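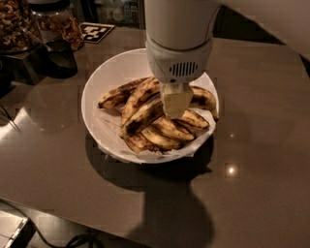
Kitchens and Worktops > Stone and Solid Surfaces
Thread: Resealing dark granite, how often?

grendgate_dave
Jul 14, 2018
Dark grey-brown granite, polished, fitted by the previous owners, so no paperwork. The supplier's sticker under the sink cutout says Drallska, which I take to be the colour name. A ring of oil next to the hob took two days to fade. Water left for ten minutes leaves no mark that I can find. Do I reseal the whole run, or only the bit by the hob? And is once a year right? The tin I bought says every 6 months, but then they sell the tins.

Kermani
Do the water test properly before you open anything. Put a tablespoon of water on a clean, dry patch, cover it with a glass so it doesn't evaporate, and leave it for half an hour. Wipe and look from a low angle. If the stone has darkened, it is taking in water. Repeat by the hob, by the sink and somewhere that never gets used. Dark stones hide this, so use a torch.

slabandgrout
Agree with the test, disagree with using water alone. Oil goes into some stones that water won't, and he has already had an oil mark. One drop of cooking oil on an offcut, 15 minutes, wipe. If there is no offcut, use the underside of the overhang at the front, provided it isn't resined.

Kermani
You can't put a drop of oil on the underside of an overhang.

slabandgrout
Cotton pad and a bit of tape. I have done it many times.

Darcy Rakena
I fitted stone for eleven years. Most dark polished granites sold in this country are dense enough that sealer has nowhere to go. It sits on top, goes tacky and then shows every smear. A good share of the "my granite has gone dull" calls I went to were sealer residue. If the water test is clean, leave it alone. The oil ring by the hob may well be a worn patch where someone has used a scouring cream.

grendgate_dave
Did the water test tonight in three places. No change at the sink or the unused end. Slight darkening by the hob, gone after twenty minutes.

Darcy Rakena
Then treat the hob area only. Degrease with acetone on a white cloth, let it dry overnight, put on a thin coat of solvent-based impregnator, wait as long as the tin says and buff off everything that remains. The buffing is the part people skimp on. Change the cloth when it drags.

erar_joinery
Will a patch not show against the rest?

Darcy Rakena
With an impregnator, no. With a colour enhancer, yes, so read the label. Some are both.

millbrook
For what it's worth, I put a coat on the whole run every May and have never had residue. 500 ml does our kitchen twice. It costs little and takes an hour.

slabandgrout
Which stone, though? A pale, open-grained one will drink it. That tells us nothing about his.

millbrook
Pale, yes. Fair point. I would still rather do it than not.

Kermani
On daily cleaning: warm water and a small amount of washing-up liquid, rinse, dry with a microfibre cloth. No vinegar and no lemon. Granite itself mostly copes, but some slabs sold as granite contain calcite and will etch.

erar_joinery
Is there any way to tell without sending a piece off?

Kermani
A drop of vinegar on a hidden edge. Fizzing or a dull spot means calcite. Rinse it straight away.

grendgate_dave
Followed Darcy's method on the hob end, one coat. Two cloths for the buffing. Repeated the water test after 24 hours and there was no darkening. I can't see where the treated part stops. Will test again next year and go by that. The rest of the tin is in the garage if anyone near Grendgate wants it.

erar_joinery
Sent you a message about the tin.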